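Course Robot Handling, Unit 3: Comparing Wrist Cameras and Grippers
Handout for the laboratory part
Version 2023-05-01

1. What you will do

In this unit each group tries two grippers and two wrist cameras on the same arm. The grippers are the Wuster parallel gripper and the Zastia soft gripper. The cameras are called Marty (small, with wide lens) and Flekura (larger, with narrow lens). At the end you write a short report in which you say which pair you would choose for the picking task and why.

Please read section 3 before you come to the lab. In February many groups lost the first hour with the camera settings.

2. Grippers

The Wuster gripper closes with two flat fingers. It is quick and it repeats well, but it needs that the object stands more or less in the center between the fingers. The Zastia gripper is slower and forgives more. For soft packages it is usually the better one, for small metal parts usually not.

For every gripper you do 18 grasps with each camera. Do not change the grip force during a series. If a grasp fails, write down how it failed: the object was missed, it slipped, or it was pushed away. The word "failed" alone does not help you later when you write the report.

3. Cameras at the wrist

A wrist camera moves with the arm, so what it sees depends on the last joint as much as on the mounting. When the wrist is turned up, the camera looks at the ceiling, and the automatic exposure adapts itself to the ceiling. When the wrist comes down again, the first images of the table can be too dark or too bright. Wait 500 ms after the arm has stopped and only then take the image for the measurement.
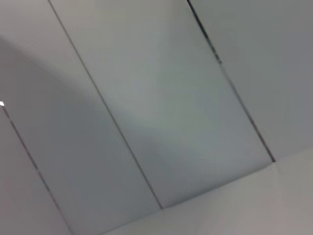
The second point is focus. Both cameras have a fixed focus, which you set by hand before the series. Set it for the distance at which the gripper starts the approach. A far surface may then look a little soft, and this is no reason to turn the ring again. Large plain surfaces are also a bad choice for checking the focus. Use the printed card with the small letters.

The third point is orientation. In the recording software the image is not rotated for you. A straight line in the room can come out diagonal in the image, depending on the angle of the wrist. Before you compare an image from Marty with one from Flekura, check that joint 6 has the same value in both files.

4. Procedure

Mount the camera and tighten the screws by hand only.
Start the controller and move the arm to the home pose.
Set focus and exposure, write both values in the table.
Run the series with the first gripper.
Change the gripper and do the focus check again.
Save the files under your group number.

Speed stays at 10 percent during the whole setup. You may raise it only for the series, and only after the supervisor has seen your program.

5. Report

Two pages are enough. Give the success rate for each of the four pairs, one typical image for each camera, and your choice. If two pairs are very close, say so and do not decide by feeling. Discuss also the time for one grasp, including the waiting time from section 3, as this was forgotten in many reports.

Open questions go in the lab book, last page.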